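The Marble Floor Premium

Sellers say stone floors pay for themselves. I went looking for the math.
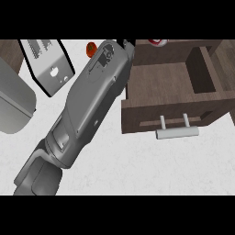 One reader in Sisdale wrote in to say that her marble had been down for 5 years and that she would never do it again, mainly on account of the lemon juice. Etching, the trade calls it. The showroom called it patina, and only after she had paid.

I have heard that word a lot since May. Zalia, which sells polished stone by the crate, uses it in its care leaflet, two pages after promising a surface that stays like new. Both can't be true. Bruneo is a little more careful and says "with regular sealing," then leaves you to find out what regular means. Its own sealer costs $184 a can.

Then there is resale. A sales rep at Çınar told me pale stone adds value to any home. How much? He didn't have a number. I asked for one sale, any sale, and was handed a brochure.

Maybe it does look good. I like it myself, in a hotel lobby, where someone else mops. But on a 200-square-foot kitchen, I'd want to see the receipts first — and the lemon juice test, done in front of me.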